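Kusuma Meal Diary: notes for the reader of the data

Version 3, October

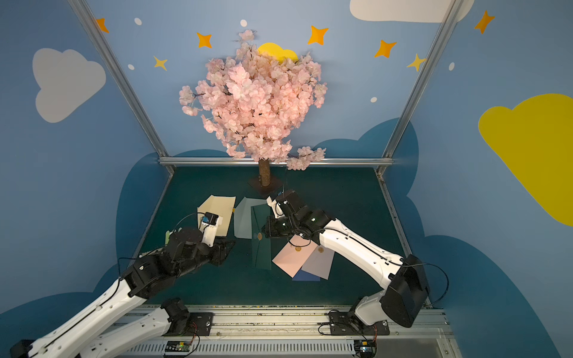

Written by Larasati Lau, with corrections from Hakim Ong and Daithí Duggan

Kusuma is a set of food diaries kept by members of our weight maintenance group. All of them had already reached the weight they wanted, and the question was how to stay near it while eating low carb. I put the diaries in one table so that other people can use them. Please read this page before you open the files.

What is inside

There are 65 diaries. Each one covers 50 days without a break. The main file is meals.csv, with one row for each meal or snack. The second file is weights.csv, with one row for each morning a person stepped on the scale. The third file, notes.txt, contains the free comments, and it is the one I like to read most.

Columns in meals.csv

person: a short code, the same in all files
day: counted from 1, not a calendar date
time: rounded to the nearest 15 minutes
kind: meal, snack or drink
text: what the person wrote, with spelling left as it was
carbs_g: net carbs in grams, empty if not known
where: home, work, restaurant, travel, other

Columns in weights.csv

person, day: as above
weight: in the unit the person used
unit: lb or kg
clothes: yes, no or empty

I did not convert the pounds to kilograms. In version 1 I did it, and the rounding made small changes that looked like real ones. Intan Purba found this mistake and I thank her.

How the diaries were written

Most people used the Flosora app on the phone and exported their diary at the end. The others wrote on paper, and Yusri Khoo typed the paper diaries by hand. He could not read every word. Where he was not sure, there is a question mark in square brackets after the word.

The app asked for a drink and a meal separately. On paper many people wrote them together, for example "eggs, coffee w cream". We kept such a line as one row with the kind "meal". If you want to study cream in coffee, search the text column also, or you will miss a lot of it.

Net carbs

The number is total carbs minus fiber. Sugar alcohols were a long discussion between Daithí and me. He subtracts them, I do not. In the file they are not subtracted. When a person gave only the name of a dish, we left carbs_g empty and did not guess. Restaurant meals are empty very often, and so are the meals on travel.

Please do not fill the empty cells with zero. A person who writes "birthday cake, do not ask" did not eat zero carbs.

Known problems

– Day 1 is not the same season for everybody. Some diaries include holidays.
– Person P55 changed the scale in the middle of the diary. The new scale shows less. Her comment in notes.txt explains on which day.
– Late snacks after midnight belong to the day before in the app, but to the new day on paper. We have not fixed this yet.
– The word "bite" is used for very different amounts.
– Three people weighed themselves only when they expected good news. They wrote this themselves.

What the data is not good for

The people chose to join and they know each other, so they are not a sample of anything larger. There is no comparison group. I ask you not to use the diaries for medical advice, and not to say that one way of eating is better because of them. They are good for practice with messy text, for looking at meal times, and for seeing how people write about food when they are a little annoyed with the scale.

Privacy

Names, towns and workplaces are removed. Hakim read all comments two times for this purpose. If you still recognize somebody – it can happen in a small group – please write to us and do not publish it.

Use and changes

You may copy and change the files if you name Kusuma as the source. Corrections are welcome, also for my English. In version 4 I plan to repair the midnight snacks and to add a column for hunger, which only part of the group has filled in so far.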